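# Udard Barnero 38: tapete quadriculado para bancada, em rolo

Comprei o Barnero para substituir uma toalha Bosman que já não tinha recuperação. É um revestimento branco com quadrícula cinzenta, vendido em rolo de 200 cm, sem adesivo. O número 38 do nome não corresponde a nenhuma medida que eu tenha encontrado no folheto.

Corte: x-ato com lâmina nova e régua metálica. Com tesoura a aresta desfia. As linhas servem de guia, mas convém confirmar o esquadro; no meu rolo havia um desvio visível ao fim de 40 cm.

Planeza: é o ponto fraco. Deixei-o desenrolado 15 horas com peso nos cantos e as ondas do centro ficaram. O Baltazar Ocampo sugeriu ferro morno pelo avesso - melhora, não resolve.
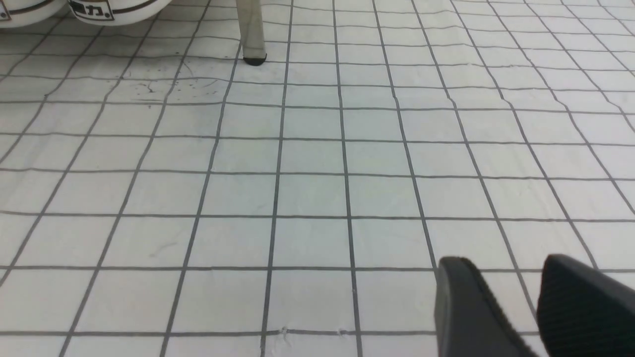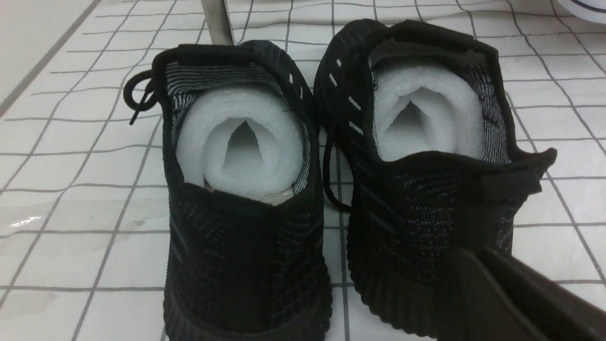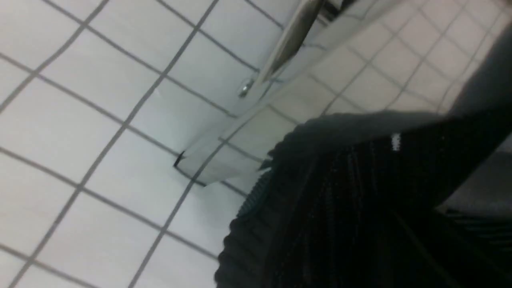
*Quadrícula cinzenta sobre branco; na segunda fotografia, com ténis pretos de malha.*

Limpeza: pano húmido e detergente neutro. Grafite sai bem, esferográfica deixa sombra. Não testei solventes.

Fixação: a fita de dupla face Silix aguenta as bordas, mas deixa resíduo ao fim de uma semana. Os pesos são preferíveis se a bancada for desmontada com frequência.

Serve para marcação, costura e trabalho leve. Para desenho à escala, a base rígida continua a ser melhor compra. Nota: 3 em 5.

Koen Baert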